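Varumgate Block Stacking, Simulated Two-Arm Set
Data card and usage notes

Maintainer: Faith Kinyua
Rendering and calibration: Toàn Trịnh
Status: in use by the Keane policy code; format frozen in July

Summary

Varumgate is a set of simulated episodes for a two-arm block task. The target behavior is to place one small numbered cube against or on top of another with the left arm. The right arm carries a box-shaped end effector and takes no part in the grasp. It is present so that planners have to account for a second body over the same work surface.

The set holds 319 episodes. Of these, 198 are scripted by the Flaltar planner and the rest are teleoperated. Scripted and teleoperated episodes share the same file layout and can be told apart by the source field.

Contents of an episode

meta.json – seed, source, block poses at reset, success flag
states.npz – joint positions, joint velocities, gripper opening, both arms
actions.npz – commanded joint targets for the left arm only
room/ – color frames from the fixed room cameras
wrist/ – color frames from the left gripper camera
contacts.csv – simulator contact pairs, filtered to blocks, fingers and mat

All streams are resampled to the same clock. Index n in states.npz matches frame n in every camera folder. Commanded targets are stored before the rate limiter, so they can lead the measured joints by several steps in fast segments.

Cameras

The room cameras are pinhole models and need no undistortion. The wrist camera uses a fisheye model with a circular image area. Pixels outside the circle are pure black and should be masked before any normalization. The mask is supplied as wrist_mask.png and is the same for all episodes. Its border is not antialiased.
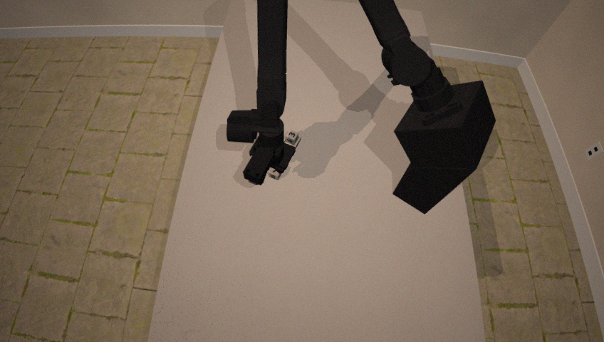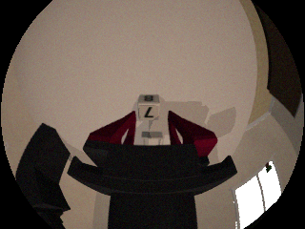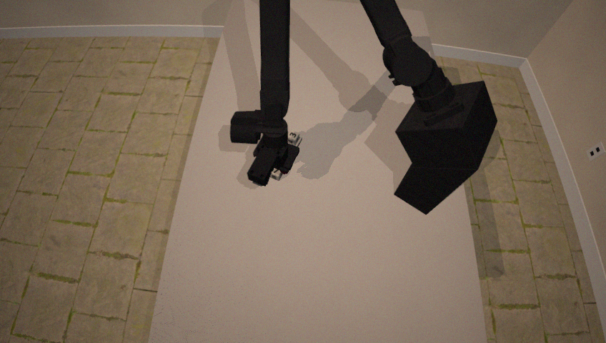 Left gripper over the blocks: room views (first and third), wrist fisheye view (second).

Known issues

Occlusion. In the room views the lower block is often hidden by the gripper during approach. Pose estimates from a room camera alone are not reliable in this phase. The wrist view usually keeps the upper block clear of the fingers, but the lower one may be partly covered by the gripper body.

Finger color. The gripper fingers render black in the room views and red in the wrist view. A segmentation model trained on one stream will not carry over to the other without relabeling. The override sits in the wrist material table and will stay there for this version, as changing it would invalidate existing checkpoints.

Face numbers. Block faces carry printed characters. At steep angles a character can be read as more than one thing, and an inverted face adds to the problem. Do not use the printed character as a block identifier. Use block_id from meta.json.

Shadows. Both arms cast soft shadows on the mat. The first Clerkdale detector reported shadow corners as block edges. Version two was trained with the light direction randomized and no longer does this on the validation split.

Planning notes

Flaltar plans in the joint space of the left arm, with the right arm treated as a static obstacle at its current pose. The obstacle model for the box-shaped end effector is a single oriented box padded by 80 mm. This is conservative. Some reachable grasps near the right side of the mat are rejected as a result, and the scripted episodes are biased toward the center. Teleoperated episodes do not have this bias.

The final descent is a straight Cartesian segment. If the inverse kinematics solver fails on any waypoint, the planner backs off, picks a new wrist yaw and tries again, up to 100 attempts per episode. Episodes that run out of attempts are kept, with success set to false and an empty contacts.csv.

Loading

python -m varumgate.check --root DATA_DIR
python -m varumgate.export --root DATA_DIR --stream wrist --mask on

Run the check script first. It verifies frame counts and timestamps and prints the path of any episode that fails. The export script writes one archive per episode and skips archives that already exist. To force a rebuild, delete the output folder – there is no overwrite flag.

Splits

Splits are by seed. Two episodes with the same seed never land in different splits, even when one is scripted and the other teleoperated. Split files are in splits/ as plain lists of episode names. Please do not reshuffle them if results are to be compared with the Keane baselines.

Reporting problems

Open an issue with the episode name, the frame index and the output of the check script. Calibration questions go to Toàn Trịnh. Requests for new block layouts go to Faith Kinyua and should include the reset poses in the meta.json format.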